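Writing on a Board That Won't Sit Still
Term project report, 23 Oct 2020
Elif Naz Kozan and Farzad Tabrizi

We picked handwriting because it sounded easy, and I want to admit that right at the start! Everybody has written a word on a whiteboard. But a small board with no wall behind it moves when you press on it, so one side has to hold while the other side writes, and that turned into our whole project. The first thing we worked on was the pen — how high up to hold it, and how far to let it lean. 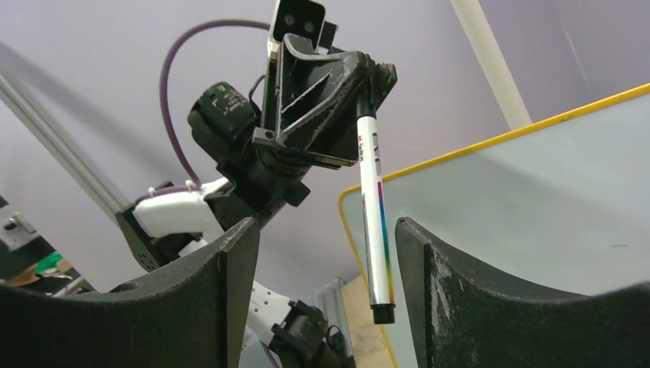
Kirsten Bélanger thought we should hold the pen much lower, the way children are taught to, and she wrote us a long, kind note saying that short strokes get shaky when all the grip is up at the top. We kept the high grip anyway, mostly so the letters stayed in view, but her note is in our appendix.

Next came the board. We wanted it tilted, with one corner held up, and we chose small letters over capitals (the curves are harder and much more fun to grade).

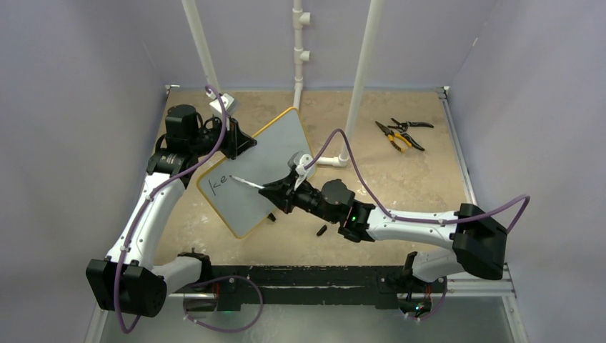
Ravinder wondered whether a "k" is a fair test, with all those straight lines, and would have liked to see more round letters. That is a good point, and the "e" is where we would look first. We planned 12 words and gave each one 20 minutes, which was generous for some and stingy for others.

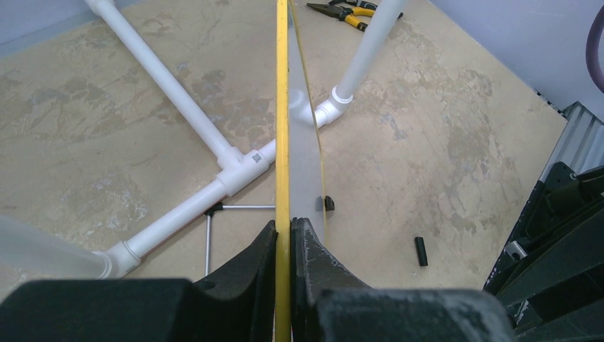

Figure 3. White pipes and fittings on the floor.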